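The needle and the kitchen table

Saturday, April 25, 2020

Dowsing. Forked sticks, old blokes in paddocks, right? That's what I thought too, until I moved out past Clengate and the neighbours kept telling me to ring someone before I put a bore down.

So I went to a beginners day, back before everything shut. Marsden hall, 55 dollars, bring your own lunch. Twelve of us maybe. Mostly farmers, a couple of reiki people, one very quiet accountant.

The school is called Koronberg and they teach pendulum first, rods second. Pendulum is easier on the arms. You hold it over a chart, ask a plain question, wait. Mine did nothing for ages, then went round in a slow circle and I got goosebumps I wont lie.
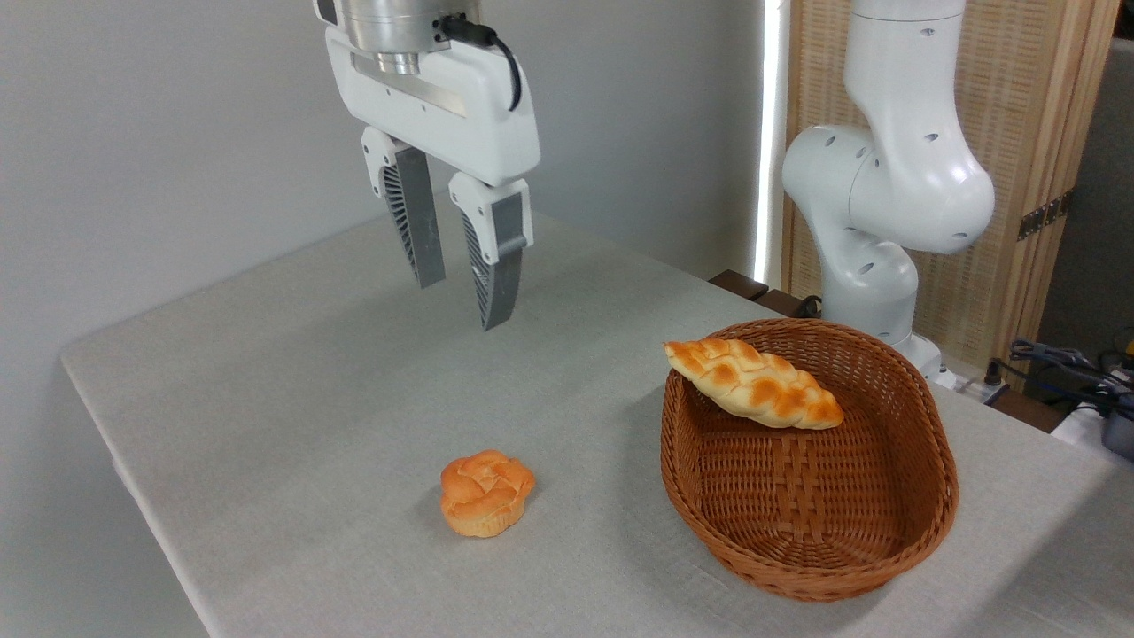 Rods were harder. Bent brazing wire, loose grip, elbows in. You walk. They cross, or they dont. Mine crossed over the septic tank, which everybody found very funny.

Does it work? Depends who you ask. Scientists say your hand is doing it, tiny movements you don't notice. The teachers didn't argue much. One said fine, then my hand knows something. I've been chewing on that since.

What I liked: no hard sell. The Bravard people down the road want 3000 dollars for a "full energy survey" of your block, plus crystals. Koronberg sells you a brass pendulum if you ask and thats about it.

And the bore? Still not drilled. I've marked 3 spots with tent pegs and the driller, a patient man, says he'll come out in May if he's allowed to travel. He also wants to see the groundwater maps frist. Fair enough, so do I.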